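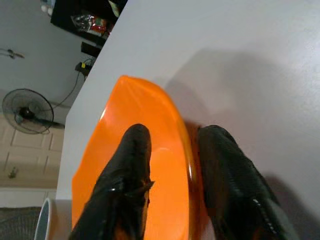 Ridges on my fingernails, do I bother the GP with this?

najwa_f
Hi all, long time reader, first time starting a thread. I've got these lines running up and down both thumbnails, cuticle to tip, and I swear they weren't there last summer. My sister-in-law took one look at me over lunch and announced I was low in zinc (she sells supplements, so make of that what you will!). I'm 53, on nothing except a blood pressure tablet, sleeping fine, a bit tired but who isn't. Has anyone had this and had it mean something?

csabakun
Up and down is just age, mate. Mine look like corduroy and I've had every blood test going. It's the ones that go ACROSS the nail you want to ask about.

Ilango R
What Csaba said, more or less. I had a groove straight across all ten nails a couple of months after I was in hospital with pneumonia. The doctor called them Beau's lines and said the nail had basically stopped growing while I was crook. They grew out on their own, though it took ages.

MisakiImai
I'm going to disagree a little. Mine were lengthwise too, and everyone told me it was age (I was 38, thanks very much). I was also knackered all the time and puffing on the stairs. Finally had bloods done in August and my ferritin was 11. The doctor never said the nails were the reason, and the ridges are still there after the iron, so maybe they had nothing to do with it, but I wouldn't have gone in at all if I hadn't been staring at my thumbs. You did say you were tired, Najwa.

csabakun
So your ridges didn't change, and the iron was a separate problem. That's sort of my point? Half the country is tired. If you send everyone with a lined thumbnail off for bloods you'll never get an appointment for anything else.

MisakiImai
And my point is that being tired is a perfectly decent reason to go, nails or no nails. Not sure why that's controversial.

sowmya_thevar
Play nice, you two. Najwa, are they the same colour as the rest of the nail? I'm not medical, but when my mum had a dark streak in one nail the GP wanted to see it that week. It ended up being harmless, but they do take a new dark stripe seriously, so if there's anything like that please don't sit on it.

najwa_f
No streak, just ridges, same colour as everything else. They catch on my jumpers, which is driving me mad. Sister-in-law is now pushing the Clistus hair and nail capsules. 103 dollars for a three month supply!! Has anybody tried them?

Ilango R
Check whether there's biotin in them before you buy. My pharmacist told me high doses can muck up some blood test results, thyroid for one, and to tell the clinic if you're taking it. So if you are getting bloods done, ask first.

csabakun
Save your money. A soft buffer, not too often, and hand cream after the washing up. My wife does hers on a Sunday night in front of the telly and she's got better nails than any of us.

sowmya_thevar
Seconding the hand cream. And cotton-lined gloves for dishes, I used to have my hands in hot water half the day and my nails peeled like onions.

najwa_f
Thanks everyone. I have to go in for my blood pressure script anyway so I'll mention the tiredness while I'm there and hold off on the capsules. Csaba, what grit is the buffer? The chemist had a whole wall of them and I walked out with nothing.

csabakun
No idea on the number, sorry. It's the four-sided block and she only uses the two smoothest sides. I'll ask her tonight.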